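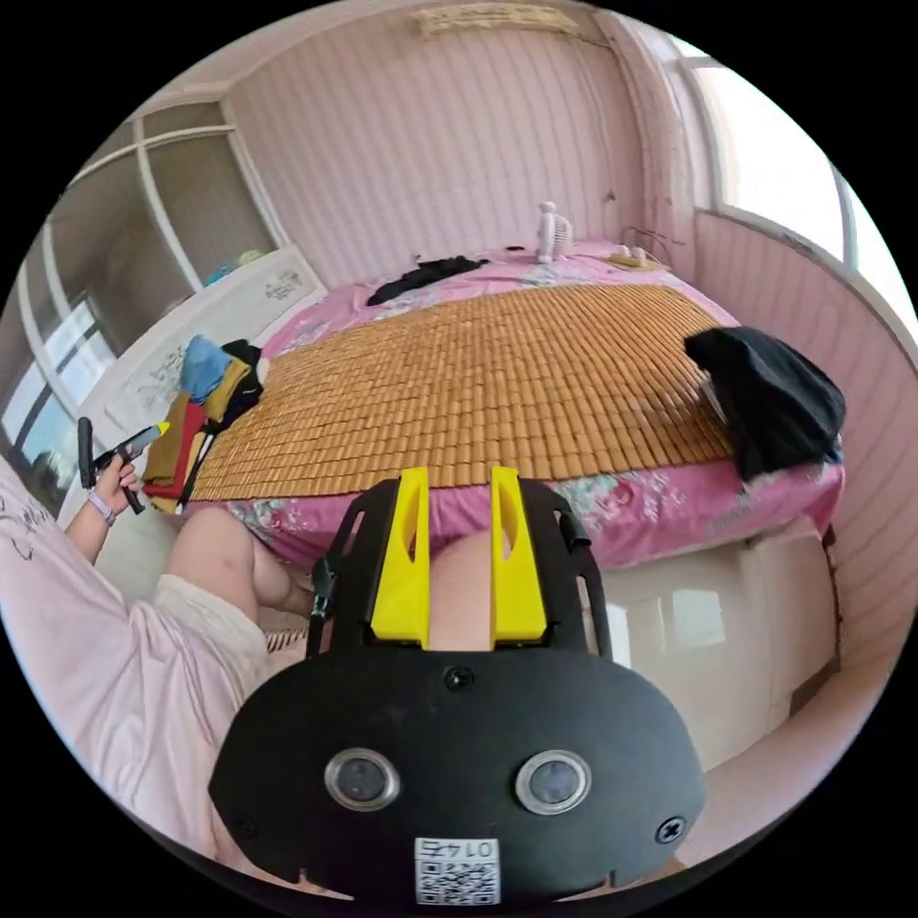 Chapter 4
The Pile on the Bed

Every household keeps a pile of clothes that belongs nowhere. It has left the wash and has yet to reach a drawer, and in the meantime it lives on the bed, where it will be moved to a chair at night and back again in the morning. Some piles have made this trip for weeks. They are well traveled and badly creased.

Chapter 3 dealt with washing, a job machines have mostly taken off our hands. Folding is another matter. When Selamawit Birhane asked 177 households in the Surinent district to keep a laundry diary one April, 80 of them listed folding as the chore they put off longest. Another 18 left the folding column blank, and we can draw our own conclusions.

The bed is a popular place to sort clothes for good reasons. It is large, it is soft, and it has to be cleared before anyone can sleep — a deadline of sorts. It is also a poor place to fold. The surface gives under the hand, and the person folding tends to sit down, then lean back, then lose interest in sleeves.

In this chapter you will learn to:
sort a mixed pile before folding any of it
fold a shirt on a soft surface
decide what should be hung instead
estimate how long a pile will take, and then be wrong by less

Key terms: sort, crease, fold line, stack, odd sock

Before you read on, find the pile in your own home. Write down how long it has been there.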